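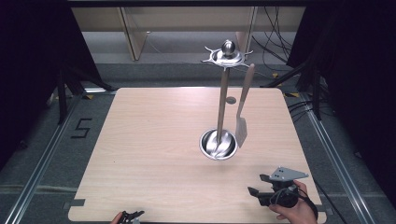 Station 5, utensil holder task, spatula on the hook. Hand-held grippers on both hands.

Ticket: Station 5, left gripper slow to reopen during visitor demo
Project: Skornwood
Opened by: Josefien Van Hecke
Priority: normal (but please before the next open day!)
Status: closed, one follow-up open

Thursday, 10:40
Hi all. First, what a morning! We had 33 visitors from Kuipers through the hall before the coffee break and they loved the utensil task. Everybody wants to try hanging the spatula, and the hook crown is harder than people expect, so there's a lot of laughing and a lot of second tries. Great station, please keep it.

Now the problem. On station 5 the left gripper is slow to reopen after a firm squeeze. You let go and the fingers stay put for a moment, then they spring back. The right one is fine. Visitors with smaller hands notice it most. I swapped nothing and changed nothing, just kept the demo running.

Software: Vindidness viewer, no warnings on screen. Both grippers show up as connected.

11:05, reply from Stollon support
Thanks for the quick report, and glad the group is enjoying it. Could you check three things when you have a gap?
1. Does it also happen with the cable unplugged?
2. Does the viewer show the finger opening following the real fingers, or does it lag behind?
3. Any rubbing sound when you close it slowly?

11:50, Josefien
Had a gap while the group went off to the talk.
1. Yes, same thing unplugged. So I think we can forget about the electronics.
2. Viewer follows perfectly. When the fingers stick, the number on screen sticks too. It read 30 at the moment it hung and then jumped back up to fully open.
3. A tiny dry squeak, only in the last bit of travel.

12:10, Stollon support
Very useful, thank you. That points to friction in one of the finger joints. Please look at the pivots first, then at the pads. If a pad has been taped, check that the tape isn't catching on whatever you're holding.

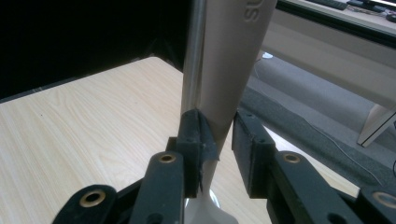
Gripper view at the table, fingers at the cream-colored piece. Tape on the left pad, brass-colored rings at the pivots.

13:20, Josefien
Found two things, and I'm really pleased with this one.

First, the tape. The ends have come up and crumpled on the side that touches the object. I peeled off the tape on the sticking gripper and wiped the pad. Better, but still a slight hang.

Second, one pivot screw was too tight. I backed it off a quarter turn and the squeak went away. I then did 190 open-and-close cycles by hand (the afternoon group helped count, they were wonderful about it) and it didn't stick once.

New tape is on, trimmed short so it ends behind the edge of the pad.

14:00, Stollon support
Lovely work. We'd suggest a drop of thread lock on that screw so it stays where you set it. Please also add a pivot check to your list every 400 cycles.

16:35, Josefien
Thread lock done. The afternoon round ran clean on station 5, both hands. One boy got the spatula on the hook at the first attempt and his whole group cheered — best moment of the day for me.

Fine to close the main ticket. Follow-up: could you send a spare set of pads before the May open day? Left and right please, same type as now.

16:50, Stollon support
Pads are on the order list. Closing the main ticket, follow-up stays open until they arrive.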